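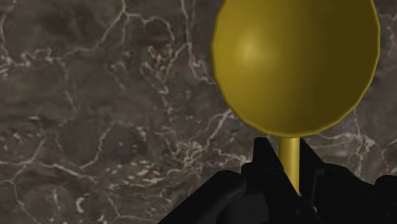
Rafail Rallis asks whether the fire door on the landing still counts as a fire door if it's been planed to clear the carpet. See item 2, Rafail. It does not.

Transtead House > Residents > Stairs and landings check

Checked 28th February, top floor down. Comments are mine and may be read aloud at the meeting if anyone comes.

1. Stair lighting. PASS, apart from the lamp by the meters, which comes on when it feels appreciated. Reported in December. Reported again.

2. Fire doors. FAIL. The first-floor landing door has a gap underneath that would admit smoke, draughts and a slim cat. Flanton to quote for a new one. Wedges removed from the others - please stop buying wedges.

3. Handrail. PASS. Firm all the way down. Still sticky at the bottom.

4. Escape route clear. FAIL. One pushchair, one bicycle, and a wardrobe described to me as "only there for the night". It has a doily on it.
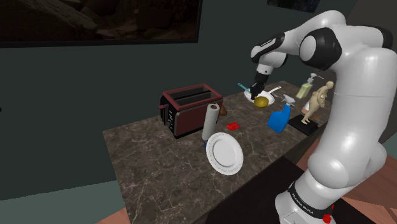
Bergþóra Arnardóttir would like it noted that the bicycle is locked to the banister for security, and that she was told in writing this was allowed. Noted. The letter is from 11 years ago and concerns a different banister. Bicycle to move by the next check.

5. Smoke alarms. PASS on test button. The second-floor one is a Sipos and chirps between tests. New battery fitted, chirp unchanged.

6. Front door closer. PASS, with force. Mind your heels.

7. Stair nosings. Two loose on the lower flight, taped for now. The tape is yellow and ugly so that you'll look at it.

Items 2 and 4 to be checked again before the insurer's visit. Keys to the meter cupboard are back on the hook.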